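Priria hand-held gripper pair, anyone past the first month?

tennantbay
Dandness has the Priria pair back in stock and I have a cart open in another tab. Two grippers, cables, recording software, 2,000 before shipping. I'd be using them to collect drawer and lid demos for a small arm. Talk me out of it.

waltier_fan
Can't, I bought mine in October. The fingers are good. The cables were designed by someone who hates forearms.

ndelapena
I've done 30 hours on them, mostly small drawers. Setup takes me 8 minutes now, down from an evening and a phone call to support. Left one opens nice and wide, right one does the fussy work.

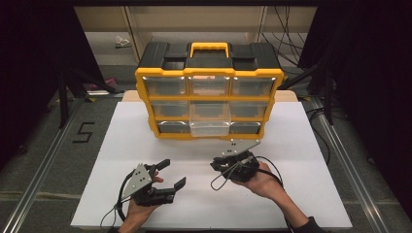 Priria pair on the nine-drawer organizer

Weight is fine for the first hour. After that you start taking a strong interest in lunch.
- Nestor Dela Peña

tennantbay
Is the cable always hanging in a loop like that?

ndelapena
Yes. Velcro helps. So does lowering your standards.

dcairns
I'll be the grump. For that money you can get the Waltier set, which has a softer trigger and a manual written in sentences. I sent my Pririas back after 4 sessions. The grip readings drifted and support told me to "recalibrate with confidence."
Davina Cairns

waltier_fan
Mine drifted until I did the firmware update. Did you do the update?

dcairns
I did the update. I did it confidently.

ndelapena
Never had drift, but I recalibrate every morning, so maybe I'm just doing their job for them. I still prefer these to the Waltier on small pulls. Those fingertips are too fat for a parts drawer.

dcairns
You can swap the Waltier tips.

ndelapena
For another fee, yes.

tennantbay
So the choice is drift or fat fingers. Does Dandness take returns on opened boxes?

dcairns
They took mine, minus restocking. Keep the foam.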